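3.2 Collection in homes

The Kurken set was gathered with pairs of hand-held grippers in occupied bedrooms, with no robot arm on site. One operator works both tools, one in each hand, and each tool records from its own camera. The set holds 2528 episodes of cloth handling. An episode starts when either gripper closes on an item and ends when both have let go. Operators were told which item to handle and were left to choose their own grasp points.

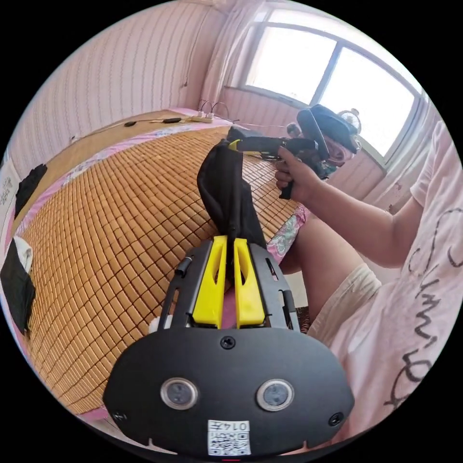 Bouazza objected, on reading a draft of this section, that free choice of grasp points makes the action labels harder to fit, and asked for a scripted subset. We added 65 scripted episodes in June and report them separately in Section 4.

Dark fabric is overrepresented by design. In the earlier Jokdale set, grasp detection was weakest on black cloth, where folds show little contrast. Episodes with a black item lying on a patterned or tiled surface were therefore given a higher sampling weight.
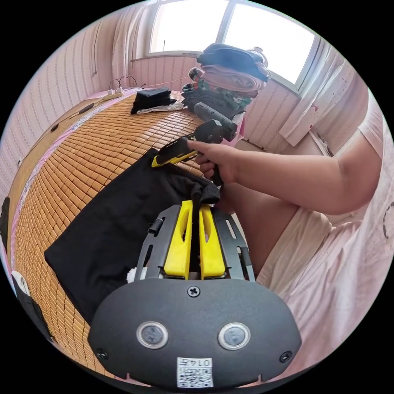 Figure 3. Two-gripper handling of a black cloth on a bamboo mat, as recorded by one of the tools. Source: Oradix field recordings.

Camera views are kept in their original fisheye projection. Rectifying them discarded the outer part of the field, and with it the second gripper in many episodes. Garments are labeled by type and by state at the start of the episode (flat, folded or crumpled).
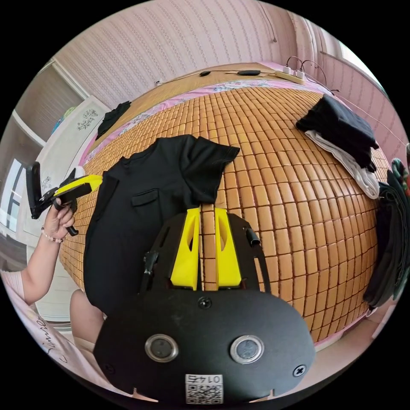 3.3 Filtering

Episodes in which tracking was lost for more than 52 consecutive samples were dropped. A further 41 were removed by hand for mismatched clocks between the two tools.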